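Lammers updates its unpacking and sorting guide for training kitchens

Lammers has issued a revised guide to unpacking mixed produce, covering the stage between the shopping bag and the storage basket. The guide applies to all training kitchens that use the company's practice sets and replaces the text in use up to July. It runs to 8 pages, two fewer than before, and is supplied with every new set.

The main change concerns the order of work. Under the old text, the bag was emptied on to the table in one go, the items were grouped, and each group was then moved to its own container. The revised text leaves out the table stage. Items are taken from the bag one at a time and placed directly in the basket, with the bag left lying on its side and its opening held clear.

Lammers based the revision on a review of 683 practice runs submitted by kitchens using the old text. The most common fault recorded was an item rolling off the table during grouping. Limes, lemons and other small round items made up most of these cases. The second most common fault was an item left behind in the bag, usually under a fold. The new text deals with the second fault by adding a check: once the last visible item has been removed, the bag is lifted by its closed end and flattened by hand before the run is marked as complete.

Placing in the basket is also covered in more detail. Long items such as cucumbers may be laid across the base or along a side, whichever leaves more free floor. Round items go against a wall or against a long item already in place. Items should not be stacked until the floor of the basket is full. The guide allows any perforated plastic basket with a flat base and sides high enough to stop a lemon, and no colour is specified.

Practice sets use artificial fruit and vegetables. The items keep their shape and can be used for repeated runs, but they are lighter than fresh produce and move more easily when knocked. Users are advised to allow for this when timing a run.
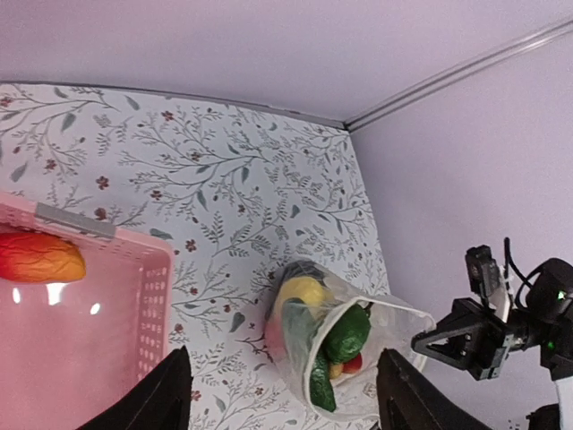
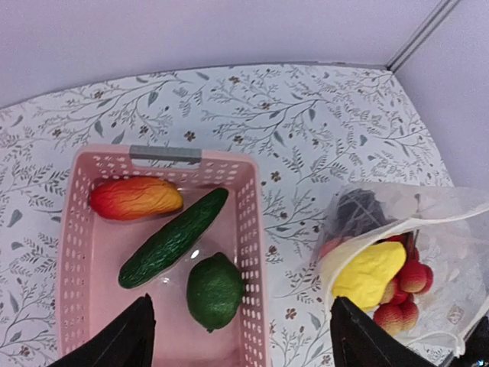
A mango in the pink basket, in both cases.

The section on bags has been rewritten in full. The old text assumed a stiff paper bag that would stand upright. Most kitchens now work with soft bags, which collapse as they are emptied and can close over the remaining contents. The revised instruction is to lay the bag flat, turn the opening towards the basket where space allows, and gather the edge back before starting. If the opening closes during the run, the user stops, opens it again and carries on. Reopening the bag is no longer counted as a fault.

Table coverings are dealt with in a short note. A cloth is preferred to a bare surface, as it slows rolling items. Patterned cloths are allowed, although the note points out that small red or green items are easier to miss against a printed design and recommends plain cloth for beginners. The cloth should lie flat under the basket. It should be replaced if it has a raised seam in the working area.

Flavov, which supplies the produce for the sets, has altered its packing list to match the guide. Each delivery will now contain a larger share of small items, which the review found to be under-represented. The first batch under the new list consists of 1,575 pieces. Existing users can order the extra pieces separately and do not need to replace a full set. Part numbers for mangoes, cucumbers and peppers have not changed.

Results will be recorded in Nukix, as before. The record sheet has lost the column for grouping time and gained one for the final bag check. Sheets completed under the old text will still be accepted but will be stored separately, as times from the two methods cannot be compared directly. The store holds 1,041 sheets under the old method. These will remain open to registered users, and no date has been set for their removal.

Berkico, which runs the courses for kitchen staff, will move to the revised guide at the start of its next term. Staff who passed the unpacking unit under the old text will not have to repeat it. A half-hour session on the bag check and the basket rules will be offered to them at no charge.

A further revision covering chilled goods is in preparation. It will include instructions for items in trays and tubs, which the present guide leaves out. Comments on the current text can be sent to Lammers using the form on the inside back page.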